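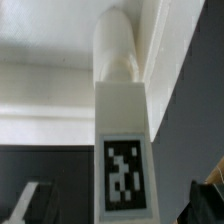
Vamura (software)

Vamura is a software package for visual control of robot arms. It finds square printed markers in the pictures from a small camera on the arm's wrist, works out where each marker sits relative to the gripper, and passes that position to a motion planner. It is used mainly in research labs, for tasks in which an arm has to reach into cabinets, shelves and other tight spaces.

History

Work on Vamura was started by Malte Harms and Eftychia Pappas as a replacement for Clomia, an older tracking tool that could follow only one marker at a time. Clomia had no planner of its own and needed a separate program to move the arm. The first public release of Vamura came out on 26 July 2021. Seul-gi Yeom wrote most of the planning module, which was added in a later version and is known as Silley.

Marker detection

The detector turns each camera picture to grayscale and looks for dark four-sided shapes. It then flattens each shape into a square and reads the black and white cells inside as a code. If the code matches an entry in the marker list, the four corners are used to compute position and tilt. A marker seen at an angle shows up as a skewed rectangle, and the amount of skew helps fix its tilt.

Soft or blurred edges make the corners harder to place. Vamura handles this by fitting a line along each side and taking the points where the lines cross. By default a marker must be read in 3 pictures in a row before its position is sent on. The wrist camera also sees the gripper's own fingers, so users draw a mask over that part of the view during setup. Shapes inside the mask are ignored.

Calibration

The position of the camera on the wrist has to be known before marker positions are of any use to the arm. The calibration tool moves the arm through 17 poses while the camera looks at a fixed marker, then solves for the offset between camera and gripper. The procedure takes about 5 minutes. It must be repeated if the camera mount is moved.

Planning

Silley treats open boxes and recesses as a set of flat walls with one open side. The user enters the size and place of the opening in a text file, and the planner keeps the gripper and arm clear of the walls on the way in and out. Near the opening, speed is limited to 35 percent of the normal setting.
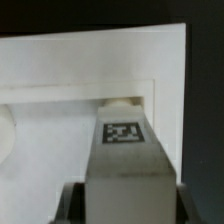 A square marker on a light-colored block reaching into a recess in a white panel, seen from a wrist camera.

The planner does not build a map from the camera pictures. Objects that are missing from the text file are unknown to it, and users are expected to add a block for anything that stays in the workspace. Gun-woo Seok later wrote an add-on named Mohammadi that shows the walls, blocks and planned path on screen before the arm moves.

Limitations

Vamura loses track of a marker when one of its corners is hidden. Glare on glossy labels can have the same effect, and the manual recommends matte paper. Peiyu Liao maintains the marker list and the test recordings that are run against each new version.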